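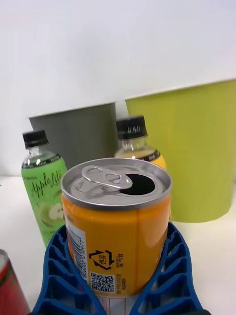 Thread: Korean drinks for a tasting table, which ones and how many??
Board: Snacks & Drinks

trilitz_fan
ok so doing a drinks tasting at the Trimis community room in February, 40 people signed up which is way more than I wanted. Table is all Korean stuff, cans plus small bottles. Questions
- open the cans ahead or let people do it
- the short wide cans, do they go flat faster than tall ones
- how do you sort recycling w/ labels you can't read
Budget is 300 total, cups included. Need to order by tonight so pls be quick lol

papercup7
Open as you go. Never ahead. Short cans have that big lid but once the tab is pushed in the hole is the same size, so no difference in fizz that I ever noticed. Pour right away, small cups, done.

astbyhill
disagree w/ papercup. 40 people crowding one table all pulling tabs = sticky floor. Open one of each, pour a tray, open the next when the tray's half gone.

papercup7
that is opening as you go

astbyhill
fine but YOU open them, not the guests. big difference

mossandlime
Recycling: look for the triangle with the arrows. Korean packs have the material written inside or next to it. 알미늄 is aluminum, that's your cans. Bottles will say something else, and caps go separate where I live. Check your local rules, ours changed twice

trilitz_fan
oh thats super helpful, writing 알미늄 on a card and taping it to the bin. What about the flavored bottles, anyone tried the lemon with the big 0 on the label? Thinking lemon and the green one next to each other so people can compare
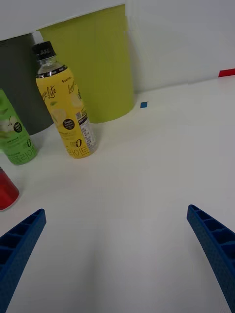 Also was going to keep the table plain white, no cloth, so the label colors do the work. Or is that too bare

mossandlime
No cloth. Spills wipe right up. Yellow and green side by side looks good on white, put the red cans at the end or they take over everything

kettle_637
Had a lemon one like that at a friend's place, says Lemon Lite on it? Very light. Like, lemon was in the room at some point. My kids liked it, I wanted more sour

papercup7
serve it COLD. warm zero drinks are gross, all you get is the sweetener

kettle_637
meh I think too cold and you taste nothing at all. take it out 7 minutes before

papercup7
7 minutes, ok scientist

astbyhill
do the light ones first!! lemon and apple before any of the orange or cola type stuff. we did it backwards at the Astby potluck and everyone said the lemon was water

trilitz_fan
good call on order. So lemon, green, then cans. Is green apple for sure? listing at Tabrizi market just says "green, small bottle" which, thanks

mossandlime
Should be apples drawn on the label. Mine had them. Other brands do a green grape in nearly the same color so look at the pic before you pay

kettle_637
seconding, I got grape by mistake. Wasn't mad about it but still

astbyhill
btw don't pour from the cans at arm's length, the short ones glug. tip slow. And wipe the lids first, mine always come dusty from the back of the shelf

trilitz_fan
ok ordering now. Decided
lemon, green (checked, has apples), orange cans, red cans
no cloth, cups on a tray, I open everything
cans bin w/ the card, bottles bin, caps in a bowl
Leaves me enough for ice and crackers I think. Do people want crackers

papercup7
plain ones yes. nothing salty or the sweet stuff tastes weird after

kettle_637
salty ones are the whole point of crackers??

papercup7
not at a tasting

mossandlime
Both, two bowls. Post how the lemon does, I want to know if it's just me and kettle who found it weak

trilitz_fan
will do. two bowls it is. gotta run, cart times out in like a minute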